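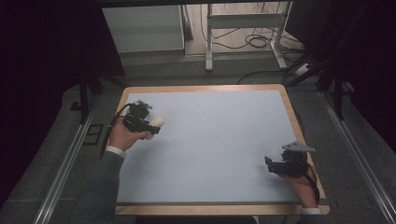
Cleaning the Board Surface

The light blue boards in the Predcombe workrooms are to be cleaned at the end of each booking. Faint smudges show readily on the pale color and should be removed before the next group arrives.

1. Remove all items from the board and lift any cables clear of the wooden border.

2. Dust the surface with a dry cloth, working from the far edge toward the near edge.

3. Add 50 ml of Kerton surface cleaner to a bucket of lukewarm water. Dampen a second cloth and wring it out well. Do not pour or spray liquid directly onto the board.

4. Wipe the blue surface in straight, overlapping strokes. Repeat on any mark that remains.

5. Wipe the wooden border separately with a barely damp cloth, including the rounded corners. Dry the wood at once.

6. Leave the board uncovered until fully dry.

Scouring pads and solvent wipes are not permitted on either surface. Water spilled on the carpet should be blotted and reported to Lauri Kinnunen, Room 229, on the same day. Replacement cloths are kept in Room 220 and may be collected until 4 p.m.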